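About us

Rustirent fits and repairs small robot arms for workshops and schools. Started by Yesenia Yupanqui and Hywel Wynne, 9 of us now.

We should own up to August. An arm at Villanueva kept moving after the stop button was pressed – bad relay, our wiring, nobody hurt. We pulled all 17 units and rewired teh lot.

Arm work, the first two on the taped mat:
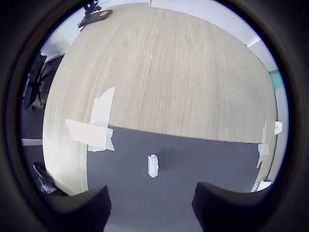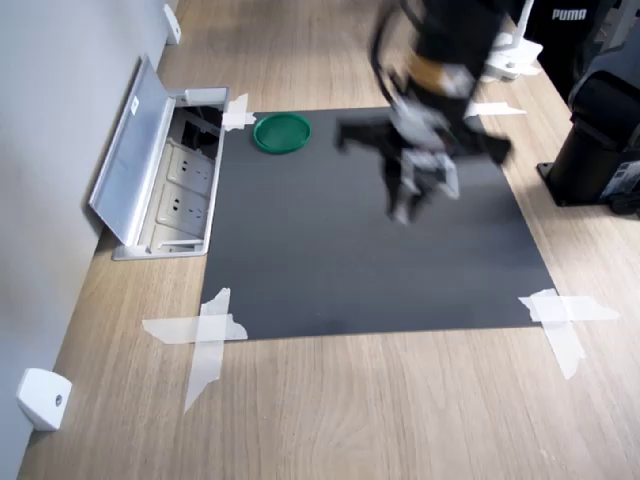
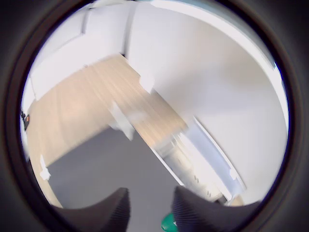

Every stop circuit now gets pressed 800 times before it ships. Wilson Benavides signs the sheet. Faults – call Wilson first, day or nigth.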